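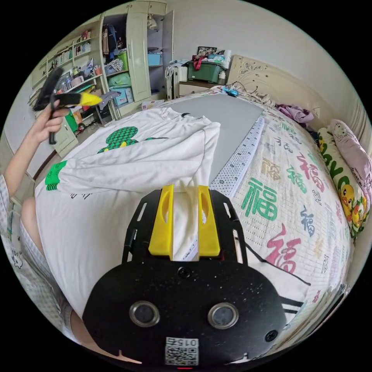
August, 4:40 pm. Third pass on the Tapsell mixes, the folk-ish one with the long fade. Vocal still sits too far back once the upright bass comes in. Pulled 2 dB out of the bass low mids and the words came forward right away, should have tried it before touching the vocal at all. Left the reverb alone. Merch samples need a yes or no too: white tee, the rounded character in green and black checks, green check patch at the cuff. Fine by me on the white, would like to see the same check used on the sleeve art so the record and the shirt look related.

Track order. Ellach want the slow one first. I don't. Tried it both ways on the small speakers and the slow one works better at three, after the waltz. Gap between waltz and slow one currently too short, the last piano note gets stepped on. Add a bit. Will send both orders and let them argue.

Tape transfer from the Diltia session: 31 minutes usable, rest is chatter and tuning. Hum on the left channel all the way thru, worse when the guitar amp is on. Swapped the cable, same. Swapped the input, gone. So input 3 on the old desk is bad, put tape over it. DON'T use it for vocals till its been looked at.

Harmonies on the chorus. Two takes are keepers, the second is flat on the held note but has the better breath before it. Comped the breath from one onto the other, cant hear the join on headphones. Check on the big monitors tomorrow with fresh ears.

Zutness master spec came back. They want it quieter than last time, good. Leave headroom, no limiter on the mix bus, they'll do it. Label files with song title first then version, the last batch came back in the wrong order and I lost a morning to it.

To do
- brushes take, snare rattle in verse 2, try muting bottom mic
- ask Tapsell re lyric sheet, "harbor" or "harvest" in the bridge, sounds like both
- new strings for the house guitar
- back up the Diltia reels to the second drive before anyone wipes anyting

Stopped 7:15. Ears gone.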